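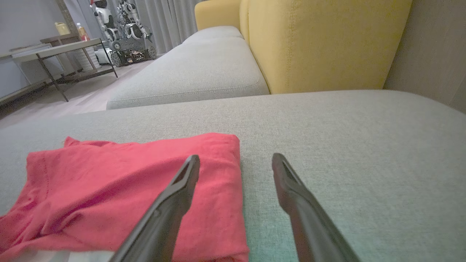
Getting the laundry folded before it takes over the couch

I used to fold everything at the end of the evening, when I was tired and just wanted to sit down. Bad plan! These days I do it right after lunch, with the radio on, and it goes so much faster.

My neighbor Slavica got me started on sorting by person first and type second. One pile each, then shirts, then pants, then the sock mountain (we all have one). I carry each stack to the right bedroom the minute it's done – if I leave it "for later" somebody will dig through it for one pair of gym shorts.

For T-shirts, lay them face down, bring in both sides, tuck the sleeves back and fold up from the hem in thirds. They stand up in the drawer like files, so you can see every one without lifting anything. Smooth each fold with the flat of your hand as you go.

Sweaters I fold in half and stack, heaviest at the bottom. Never hang the knitted ones, the shoulders go all pointy and it takes a steam iron to get them back.

Fitted sheets – I gave up on making them neat years ago. Tuck the corners into each other, fold whatever shape you get into a rectangle, and stuff the whole set inside one of its own pillowcases. Looks great on the shelf!

Next month I'm tackling the towel closet.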